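Sorting Small Items on the Worktop: Notes for Members

The Lonby workshop has changed how small leftovers are handled at the end of a session. Until December everything went into one bin under the sink and was separated later by whoever had the rota. The bin filled quickly, the contents tangled, and bottles with their caps still on took up most of the volume. Charito Tagle proposed sorting on the table itself, and the method below is now standard for all benches.

Each bench gets 2 paper cups, one gray and one yellow-green. Gray takes items for recycling. Yellow-green takes items that go back to the Batport drawer unit: balls, spacers, pegs and similar small parts. Color is the only label. Written labels were tried on the Detar shelving and they smudged within a month.

Place both cups upright at the far edge of the table. Leave a gap of a cup's width between them. When the cups touch, anything bulky lowered into one pushes the other over. The near part of the table stays clear for the items still to be sorted.

Lower items into the cup base first. Dropping from height tips an empty paper cup, which weighs very little. Small clear bottles go in at a slant and should be let go only when the bottom end is well below the rim. Caps stay on during sorting and come off at the collection point. A bottle laid on its side near the front edge can roll, so sort those first.

If a part lands in the wrong cup, leave it until the end of the pass and move it when both cups are checked. Stopping for every error was slower in the trial. Alfredo Tolentino ran 100 items across 9 sittings and left 71 of them needing no correction at all. Most of the rest were balls placed in the gray cup.

Replace a cup when its rim softens or the base no longer sits flat. Spares are in the Shi cabinet, second shelf, stacked by color. Please do not mix the stacks.

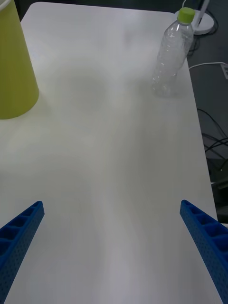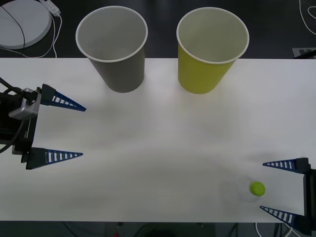
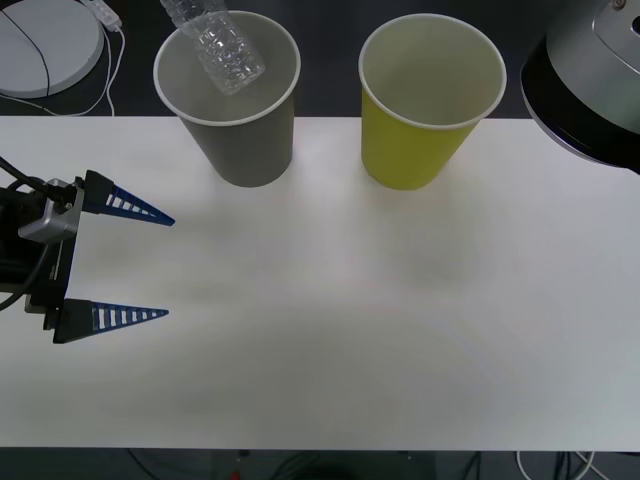 The gray cup in use, with a clear bottle going in at a slant.

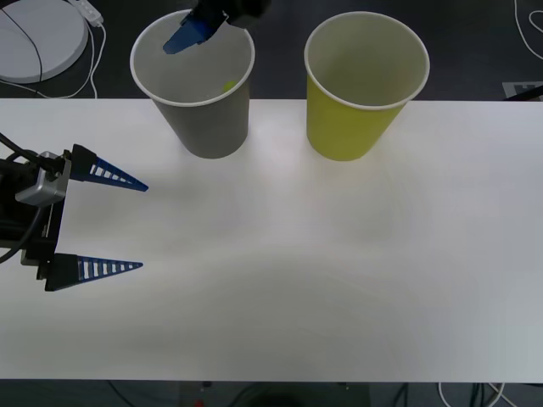 Can glass or metal containers be used in place of the paper cups?
Paper only for now. Heavier containers are harder to tip, but they mark the white surface when dragged and they do not stack in the cabinet. A weighted paper cup is under consideration and will be reported here if adopted.

Contact: Lonby workshop office | Copyright Lonby Members' Newsletter | Back to top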